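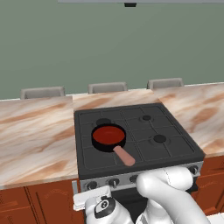 Kitchen island

Reference > Building and interiors > Kitchens > Kitchen island

A kitchen island is a freestanding or fixed counter that can be reached from all sides. It is distinguished from a peninsula, which joins a wall or a run of cabinets at one end. Islands are used for food preparation, storage, cooking and informal meals. Many carry a sink or a cooktop, and these require services to be brought up through the floor.

Origins

The island descends from the worktable that stood in the middle of large household kitchens before fitted cabinets became common. Such tables had no connection to water or fuel and could be moved. As kitchens became smaller and cabinets were fixed to the walls, the central table was often dropped. It returned in fixed form when the kitchen was opened to the dining and living areas.

The design historian Aniela Makowska separates "table islands," which stand on legs and leave the floor visible, from "block islands," which are closed to the floor by cabinets or panels. The division is sometimes called the Makowska scheme in writing on interiors. Ferenc Major has argued that it leaves out islands with one closed side and one open side, the usual arrangement where seating is provided.

Dimensions

Working height is normally 36 inches. A raised section for bar seating is set at 42 inches. Depth depends on use: 24 inches is enough for base cabinets on one side, while seating on the far side calls for a deeper top with an overhang. An overhang of 12 inches gives usable knee space at a 42-inch bar, and 15 inches is preferred at 36 inches. Unsupported stone overhangs are limited by the thickness and strength of the slab, and steel brackets or flat bars are fitted where the limit is exceeded.

Seats are commonly allotted 24 inches of counter length each. Low-backed seats are often specified in open rooms to keep sight lines clear over the top. Aisles of 42 inches are usual for one cook and 48 inches for two.

Countertop materials

Marble is a metamorphic rock composed mainly of calcite or dolomite. It takes a high polish, but is etched by lemon juice, vinegar and other acids. Sealers slow the absorption of oils and do not prevent etching. Veined slabs are laid out before cutting so that the pattern runs across joints. Granite and quartzite are harder and resist acid better. Wood is used for chopping surfaces and needs regular oiling.

Survey data

A housing survey in the district of Lornholm covered 2,123 kitchens, of which 556 had a fixed island. Waldemar Walczak, who compiled the results, counted peninsulas separately. Mobile carts were left out.

Ventilation

A cooktop on an island cannot use a wall-mounted hood. The alternatives are a ceiling-hung hood and a downdraft unit set into the counter. Ceiling-hung hoods are made wider than the cooktop, as cross drafts carry smoke and steam sideways.

See also: Breakfast bar; Range hood; Work triangle

Contact | Copyright Eltudano Reference | Back to top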